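Household robot wall cleaning

Wall cleaning is one of the chores used to judge whether general-purpose robots can take over routine work in homes, offices and small shops. It covers dusting, spot cleaning and the removal of scuff marks from painted surfaces. As of 10/28/20, no machine sold for home use did the whole job without help, although parts of it had been done in test rooms and in simulation.

Background

Floor cleaning was automated early. A robot vacuum works on one level surface, carries its own weight on wheels and can pass over the same spot many times at little cost. Walls are harder. The machine has to reach up and out, press against the surface with the right force, and work around outlets, switches, frames and notices. Window-cleaning robots, which hold on by suction, do not transfer well to painted drywall, where edges are uneven and the finish is easily marked.

Interest in the task grew with the arrival of lower-cost arms with two-finger grippers. These arms can hold a sponge or cloth, so the cleaning tool does not need to be built into the machine.

The task

A typical job has three stages: finding the marks, choosing a tool and wiping. Finding the marks is often the weak point. A scuff on gray paint may be only slightly darker than the wall around it and have no clear outline, and software trained on solid objects tends to miss it or confuse it with a shadow. Items that must stay dry or undisturbed, such as a pinned sheet of paper or a socket, have to be told apart from dirt.

Simulated rooms are widely used for practice. They let a developer change the paint color, the floor pattern or the placement of marks between runs, and mistakes damage nothing. A simulated wall with soft gray streaks between a corkboard and a low outlet contains most of the difficulties of the real chore.
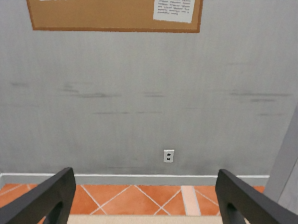 Test results

The Ballness trial compared an arm-based system from Stastum with a person doing the same work in an office corridor. The system was given 523 marks to find and clean. It removed 61 percent of them. Most failures were marks it never detected; others came from the sponge slipping in the gripper or from too little pressure. The person was faster on every section of wall.

A second trial, held in Toledo, used the Iler controller, which adjusts pressure as the arm moves. It was trained on 2000 simulated walls before being tried on real ones. Results were better on flat paint than on glossy paint, where reflections were often treated as stains.

Riet Claeys, who reviewed both trials, wrote that detection and wiping should be scored separately, as a single figure hides which part of the system failed.

Limitations

Current systems cannot judge when a mark will not come off and the wall needs repainting. Rinsing the sponge, moving furniture and drying the surface are usually left to a person.

See also

Robot vacuum
Window-cleaning robot
Mobile manipulator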